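Knocking on doors in Zimville

I told myself I would write this up the week after it was over, while my feet were still sore and the names were still fresh. It's now a good while later and my feet are fine, so you are getting the version with some of the edges rubbed off. My sister says that's the better version anyway, since the first one (which she got over the phone, in installments) was mostly complaints about dogs.

For those who don't live around here, Zimville had its first contested race for town council in longer than most people on my street could remember. We usually get three names for three seats, and you go in, fill in your three ovals, take your sticker, and buy a muffin from the table by the door. This time there were five names, and one of them was Shengli Yin, who taught my oldest long division and who lives four houses down from me on the side with the good maples.

Shengli asked me to help over the fence while I was pulling up tomato stakes. I said yes before I had really heard the question. I thought I'd be stuffing envelopes! I like stuffing envelopes. You can do it with the radio on. What I was handed instead was a clipboard, a street map with a pink line around my part of it, and a stack of cards with Shengli's face on them, slightly too orange, because the printer in Pidport had been having trouble with its reds.

The first evening

There were 40 doors on my first list. I had figured I could do them between supper and dark, and I got through 9. Part of that was me, because I talk too much, as anyone still reading this blog will know. But part of it was that people wanted to talk, and I hadn't expected that at all. I had pictured a lot of polite closing of doors.

The very first man I spoke to kept me on his porch for the better part of half an hour about the culvert on Desosberg Road. I've driven over that culvert every day for years and had never given it a thought. He had photographs. He had a letter he'd written to the town and the letter he'd gotten back, which thanked him for his interest in parks. By the end I was so worked up about the culvert that I forgot to give him a card, and had to go back up the steps and put one in his hand.

At the next house a young woman with a baby on her shoulder told me she didn't vote in town races because she couldn't tell what the council did. I opened my mouth to explain and found I only had about half an answer. Roads, the library budget, the zoning board appointments, the dump hours. I went home and read up that night, with the town charter propped against the fruit bowl, so I'd do better the next time somebody asked.

What people wanted to talk about

If you had asked me beforehand, I would have said taxes, and I did hear about taxes. But I heard far more about the bottle and can drop-off, which the old council had moved from behind the fire station all the way out to the Pangaribuan lot on the county line. People were hot about it! One lady told me she'd been saving her deposit bottles for the school band since her own kids played in it, and now she would need somebody to drive her. Another neighbor just had them piled up in bags in the garage and walked me around to see, as if I were the inspector.

Shengli's position on the drop-off was that it should come back to town at least part of the week. I thought that was sensible and said so, over and over, until I could hear myself saying it in my sleep.

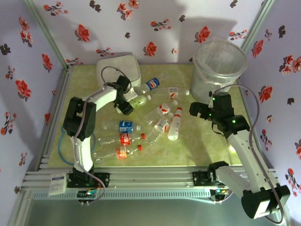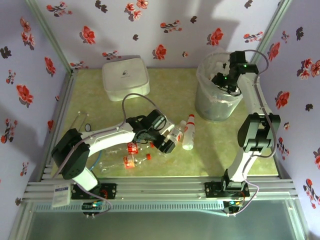
The night at the grange hall

The candidates' forum was held at the grange hall at seven, and I got there early to help set out chairs and still ended up standing along the side, by the coats. I have been to weddings in that hall with fewer people. The heat was on full and wouldn't turn down, so somebody opened the back door, and then everyone sitting near the back door wanted it shut again. This went on all evening and I think it got more motions from the floor than anything on the agenda.

Each of the five had a couple of minutes to introduce themselves. Shengli is not a natural speaker. In a classroom, yes, absolutely, but up at that microphone the first minute was all throat-clearing and thank-yous, and I was gripping my own elbow so hard I left a mark. Then somebody asked about the culvert (my porch man! in a necktie!) and Shengli perked right up, because we had gone out to look at it together that same week, the two of us leaning over the guardrail in rubber boots. The answer was plain and short. Ask the county for its share of the repair, and put the town's share in the road budget before the ground freezes. People nodded. I saw one of the sitting council members write something down.

I'll be fair and say that one of the other candidates was very good, too. She runs the feed store and she knew the budget line by line, and when she didn't agree with a question she said so without being sour about it. I had walked in ready to dislike her and walked out thinking I might use one of my three ovals on her. I did, in the end. I told Shengli, who said, "So did I."

What I'd tell anyone who wants to try it

Wear shoes you have already worn for a month. Carry a pen that writes when it's cold. Use the path and stay off the grass, even when everybody in that family plainly walks across the grass.

Write things down as soon as you get back to the sidewalk. I thought I would remember who wanted a yard sign and I did not, and I delivered one to a household that was supporting somebody else and had to go back for it, which was embarrassing for me and funny for them.

Don't argue. I did it once, with a man who thought the library should close on weekday mornings, and I was right, and it did no good whatsoever. I ran into him at the hardware store later on and we talked about gutters and got along beautifully.

And eat before you go. I was given a great many cookies and I'm grateful for every one, but it's no supper.

The count

We all went over to the school gym when the polls closed. They read the numbers out loud there, precinct by precinct, and a high school student writes them up on a whiteboard. There were 2,002 ballots cast, and the clerk read that total twice because people had started clapping over it. I don't believe anyone had expected that kind of turnout in a town race with nothing bigger on the ballot to bring people in.

The feed store candidate finished first, comfortably. One of the sitting members held on in second. And then there was a long wait while they checked the third seat, and checked it again, with Shengli standing by the folded-up bleachers eating pretzels out of a paper cup.

We won it by 8 votes. I've gone over that number more times than is good for me. It's a smaller number than the doors I got to on my first evening, and I had come home from that evening thinking I'd been no use to anybody. The young woman with the baby found me in the parking lot and told me she'd come out and voted, though she wouldn't say for whom, and quite right too.

Shengli was sworn in at the next meeting, wearing the same jacket as on the orange cards. The drop-off is on the agenda for next month. The culvert has two cones in front of it now and a painted arrow, and my porch man has called me to say that cones are not a repair. I've told him the meetings are open to the public and he should bring his photographs.

I'll post about the tomatoes next time, I promise. I saved seed from the yellow ones and have plenty, so if you're close by and want some, leave me a note below.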